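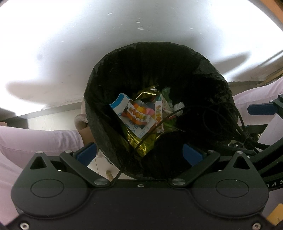
I have been keeping a rain gauge behind my house in Nallard for 19 years now, and I would like to say a word in favor of dull measurements, the kind that get written down by the same person in the same spot whether or not anything interesting has fallen out of the sky. My gauge feeds into the county weather record along with a good many others, and every April there is talk of dropping the backyard readings and relying on the two automatic stations, one up at Ikuvgate and the other out by the Bergeron reservoir. I understand why people like the idea. The stations report every few minutes, they never go on vacation, and the numbers show up on a map with very pretty colors.

But rain is a fussy, local thing, and anyone who has driven across our valley in a summer storm knows it. You can be soaked at the feed store and find the road bone dry by the time you reach the church. Two stations, however good they are, will miss a storm that passes between them, and the map will cheerfully fill in the gap with a guess. I have nothing against guesses – I make them all day long – but I would like the people who set the culvert sizes to know when they are looking at one.

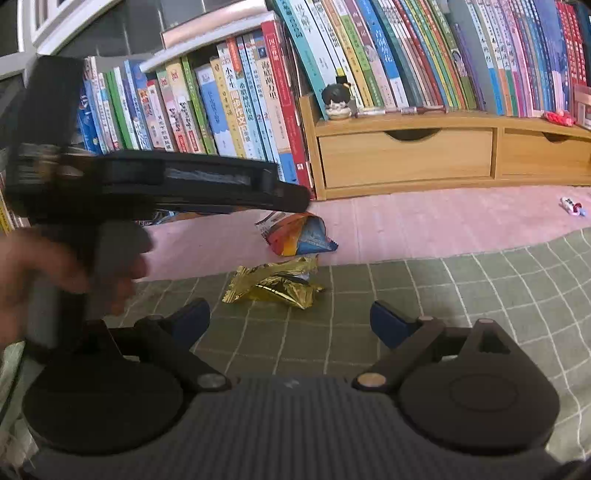
Automatic gauges have their own weaknesses, too, and I say this as somebody who is fond of machinery. Most of them use a little tipping bucket, and in a real downpour the bucket can't always keep up, so the heaviest rain, the very rain we most want to know about, tends to come out low. Spiders get in. Leaves plug the funnel. I think any device with moving parts deserves a person who looks it over now and then, whether it's a tipping bucket or a hand-held gripper with blue finger pads and a silver-capped screw at the pivot of each arm, and my worry is that once the backyard observers are gone there will be no regular eyes on the stations at all.

My neighbor Kagiso Motaung sees it differently, and we've had some long and friendly arguments over the fence. He would spend the money on a third station, and he points out (quite fairly!) that people like me get older and forget things, and that I once wrote down a whole week in the wrong column. The county would need $2,140 for his station, plus $400 a year to look after it. I don't think that's a bad price. I would be glad to see it built, and I'd gladly drive out to clean the funnel myself, but I'd want it added to what we have.

What can't be bought is the long record. Shuk-fan Cheung kept the gauge on Plirkeo Hill before I ever started mine, and her notebooks have remarks in the margins about hail, late frosts and the creek coming up over the footbridge. When I want to know whether a wet spring is really so unusual, I go to her pages first. If we stop now, whoever is asking the same thing years from now will have a gap where our part of the valley used to be. So I'll be out there at seven tomorrow morning with my pencil, and I hope the county will go on finding room for the number.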